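# Sorting and storing used shuttlecocks

Applies to nylon and feather shuttles kept for club practice. Racket storage is covered on a separate page.

Mixed tubes are the usual cause of wasted court time. A tube that holds two sound shuttles and four worn ones has to be emptied and checked at every session. The method below separates them once, at the end of play, and keeps each grade in its own open bin.

## What you need

- One rectangular plastic bin per grade, with a handle slot at each end. We use the white Condholm bin. Any bin with smooth inner walls will do.
- A flat, pale board or table top, large enough for a bin and a clear working area beside it.
- A dry cloth.
- Masking tape and a pen for labels.
- Empty tubes for the best grade only.

## Grades

| Grade | Cork | Skirt | Use |
|---|---|---|---|
| A | Round, firm, no splits | Even all round | Games |
| B | Scuffed but firm | Slight bend or one damaged rib | Drills |
| C | Soft, chipped or loose | Several breaks | Multi-shuttle feeding |
| Discard | Detached | Crushed | None |

## Procedure

1. Empty all tubes and bags on to one side of the table. Do not sort straight out of the tube. Shuttles nest tightly and the inner ones get missed.
2. Wipe the bin and let it dry. Grit on the floor of the bin marks the cork.
3. Place the bin on the left of the board if you are right-handed, with one handle slot facing you. Reverse this if you are left-handed.
4. Take one shuttle and hold it by the cork. Turn it slowly and look across the open end of the skirt. The rim should appear circular.
5. Press the cork with a thumbnail. It should spring back.
6. Try to twist the cork against the skirt using light pressure. Any movement puts the shuttle in grade C at best.
7. Lay the shuttle on its side in the middle of the board, cork towards the bin. On a flat surface it will roll in a small arc and stop. If it rocks, check the rim again.
8. Pick it up by the skirt, closing on it only as far as needed to lift, and lower it into the bin. Do not throw it in. Most bent ribs in our Whitlock nylon shuttles came from being dropped on to other shuttles.

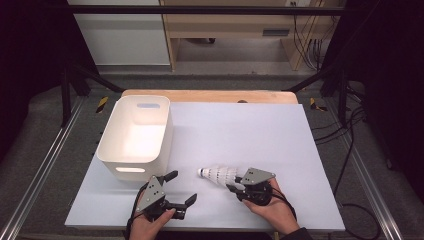 Some readers do step 8 differently. Rindari wrote to say that lifting by the skirt is fine for nylon, but that feather shuttles should always be moved by the cork, as repeated squeezing loosens the thread binding. On older feather stock that is sound advice, and it costs no extra time. For nylon, either grip is acceptable.

9. Fill the bin in a single layer first, corks all pointing the same way. A second layer may be added with the corks reversed. Do not add a third.
10. Label the near wall below the handle slot with the grade and the month, for example "B, February". Keep tape off the slot itself.

## Storage

Keep bins level and out of direct sun. Nylon skirts become brittle when left near a radiator, and feather skirts dry out faster still. A low shelf in an unheated cupboard is suitable. Do not stack a full bin on an open one unless a rigid lid is fitted between them.

Grade A shuttles go back into tubes once the bin has been checked. Fit them cork first, all facing the same end, and stop when resistance is felt. Forcing in the last one distorts the rim of the one below it.

## Keeping a record

Enter totals per grade on the stock sheet after each sort. Our last full sort came to 208 shuttles, of which 45 were discarded. If the discarded share rises between sorts, check how the bags are being carried before blaming the make. The Zestix holdall has a soft base, and shuttles left loose in it were crushed by shoes.

Last revised July 7, 2023.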